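Cutlery drawer replacement: three baskets, one argument

Kitchen & Storage > Small kitchens

smallhobs
Posts: 300

We have moved to a flat in Clullurness where the kitchen came with precisely one drawer, and that drawer has the boiler pipe through it. So the cutlery is going to live in baskets. I bought three of the smoky see-through ones from Greson and have put them along the back of the table to see how I feel about them.

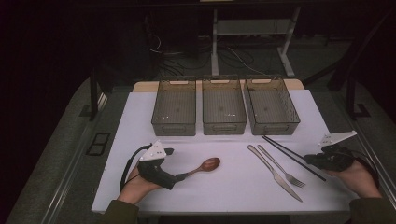
Three baskets, and the first candidates for them.

My plan was one basket for metal, one for wood and one for chopsticks. My other half says this is the plan of a person who owns four things. We own considerably more than four things, they are in a box marked BATHROOM.

Sensible, or am I about to create work for myself?

---

ladle_of_doom
Posts: 14

By material is how museums do it. By use is how people who want their tea do it. Eating things in one, cooking things in another, and the third for whatever you can't bring yourself to throw out.

---

Ulau
Moderator

Moved from Bathrooms. I assume that was the box's fault.

I'd go with ladle on this. Your knife and fork want to be with the chopsticks, they all turn up at the same meal. The wooden spoon is a cooking thing and belongs near the hob with the spatulas.

---

smallhobs

The hob is a step and a half from the table. Everything here is near the hob. The bed is near the hob.

---

pantrymoth
Posts: 400

Going to disagree with both of you. Material is a perfectly good system if you wash up by hand. Wood takes ages to dry, and if you drop a damp spoon in with the forks you get that smell. Ours has its own basket and I have no regrets, apart from the size of the basket.

Those look shallow, by the way. Will a wooden spoon lie flat in one or will it stick out over the rim like a leg out of a bath?

---

smallhobs

It goes in corner to corner with the handle resting on the rim. The chopsticks do the same. I had decided to find this charming.

---

ladle_of_doom

You'll find it charming until you catch one with your sleeve.

---

Tamiru_tins

Can I put in a word against the mesh sides? I had perforated ones in the last place and fork tines go straight through the holes. You pull out one fork and the whole basket comes with it. I ended up lining mine with a bit of cork mat cut to size, and that sorted the bottom but did nothing for the sides.

Handle slot facing you is right, though. Keep that. Mine were on a shelf with the slots to the wall for a year before it occurred to me to turn them round.

---

pantrymoth

Cork holds crumbs. Use a folded tea towel, then you can throw it in the wash.

---

Tamiru_tins

A tea towel holds crumbs as well, it's just politer about it.

---

Ulau
Moderator

There is a whole thread on liners, pinned, please don't start another one in here. The last one had to be locked in June.

Back to the baskets. smallhobs, are they staying on the table? Three in a row along the back takes a fair bit of depth if you also mean to eat there. I'd have two on the table and send the third up to a shelf with the cooking things in it. Cutlery lifts down, everyone helps themselves, basket goes back.

---

smallhobs

They were going to stay on the table. There's enough white left in front for a plate if you sit up straight. Two plates is a negotiation.

The shelf idea isn't bad. There is a shelf. It currently has the router on it and a jar of something the last tenant left, which I am not opening.

---

grated

Nobody has mentioned dust. Open baskets on a table, next to a hob, with forks in them. You'll be rinsing everything before you eat. Get something with a lid.

---

pantrymoth

If your forks are sitting long enough to gather dust you have too many forks.

---

grated

I have a normal number of forks.

---

smallhobs

Right, provisional ruling. Basket one is knives, forks, spoons and chopsticks, all in together. Basket two is wooden things and goes on the shelf once the router has been rehomed. Basket three I am keeping empty on principle.

---

ladle_of_doom

It'll be batteries and takeaway menus by the end of the month.

---

smallhobs

There's already a takeaway menu in it.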